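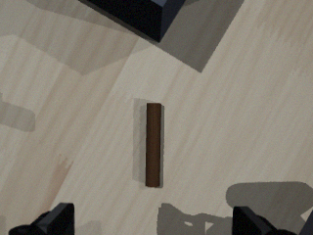

Last modified: 22 May 2019

3.2 Moisture uptake in narrow hardwood strips

Figure 4. A single dark reddish brown strip on a pale wood surface, seen from above (computer rendering). The grain of the strip runs lengthwise.

Strips cut along the grain change very little in length when the air around them becomes damp. Most of the change is across the width, and it differs between boards from the same tree. We therefore measured width at three points on each strip and report the mean of the three.

The strips came from two sources. The Ornalham set was sawn from boards that had been stored indoors for several years. The Kaltik set was sawn from newer stock and had a higher starting moisture content. Both sets were kept in the same conditioning room for 40 days before the first reading. A total of 109 strips passed the initial check for knots, splits, and sloping grain. A shape like that in Figure 4, long and narrow with nearly parallel sides, keeps the ratio of end surface to side surface low, and uptake through the end grain is correspondingly small.

Each strip was weighed, measured, and placed in the damp chamber for seven days. Weight was recorded daily at the same hour. Strips were handled with gloves and returned to the chamber in the same order. After the last reading they were oven dried and weighed again, and moisture content was calculated on a dry basis.

In both sets the daily gain in weight was largest on the first day and fell steadily after that. The Ornalham strips leveled off sooner. The Kaltik strips were still gaining slightly at the final reading, so the values given for them in Table 2 should be read as lower limits. Width followed weight closely except in a small group of Kaltik strips with wide growth rings, where swelling lagged by a day or more.

The Bagheri correction for chamber drift was applied to all weights. It shifted individual readings but did not change the ranking of the two sets. A longer run of almost 200 days, using strips from the Mastamell store, began in April and is treated separately in Section 5.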